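Draton Bench Set: data card and handling rules
Version 3, May 2021
Maintained by the Cellivley simulation group

Scope

The Draton Bench Set is a collection of simulated runs of one robot arm doing plate handling on a laboratory bench. It was put together to check whether written bench rules can be followed, and tested, before anyone applies them to real hardware. The set holds 106 runs. Of those, 60 are meant for development and the rest are held back for checking.

Everything in the set is rendered. No run should be cited as proof that a real cell is safe.

Layout rules

1. Every plate holder stands on the perforated board. The wood margin stays clear.
2. Holders may be rotated. A controller that only works with holders square to the board does not meet the rule.
3. When an instrument extends its plate support, the space over the board on that side belongs to the instrument. The arm stays out until the support is back in — this applies to test moves too.
4. Treat a plate and a plain block as different loads, even where they sit in similar stands.
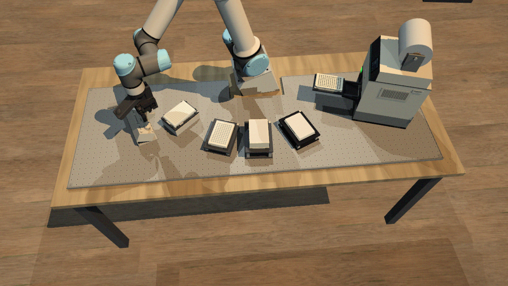
Egan wrote in on rule 3 that it is too strict as worded: with the support out, the arm can still work the far side of the board without ever coming near it, and a full stop throws away cycle time. Egan would rather see a keep-out zone with a stated margin.

We have kept the rule but changed how it is scored. From this version on, a move on the opposite side of the base from the extended support is logged as a note and does not count as a violation. A keep-out zone may replace the rule once we agree on how to measure the margin for a gripper that is holding a plate. Comments on this are open.

Motion rules

1. Approach a holder from above and descend straight. Sideways entry is allowed only where the run file says so.
2. The gripper must be clear of all equipment before the wrist turns.
3. Check the arm links as well as the gripper. Most of the contacts logged in April came from the wrist passing over tall items, and the checker at that time looked only at the fingers.
4. Stacked or raised items set the travel height for the whole run. Do not lower it partway through to save time.
5. A status light on an instrument is for people. Controllers read state from the run file.

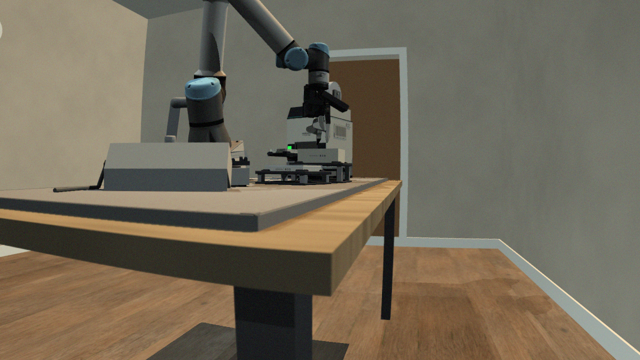

Known problems

Run 59 has a wrong start pose in its header. The motion itself is fine, and we have left the file alone so that older results can be repeated.

Small printing on equipment is often unreadable in the renders. Do not use it as ground truth for text reading.

Shadows are hard-edged and darker than most labs would have. Detectors tuned on this set alone may do poorly elsewhere.

Use and changes

The set may be used for research and teaching. If you publish violation counts, state the version and whether notes were included. Files converted with the Pivport exporter need their units checked before scoring — older exports wrote millimeters where the checker expects meters.

Send corrections through the project tracker with the run number and the rule number.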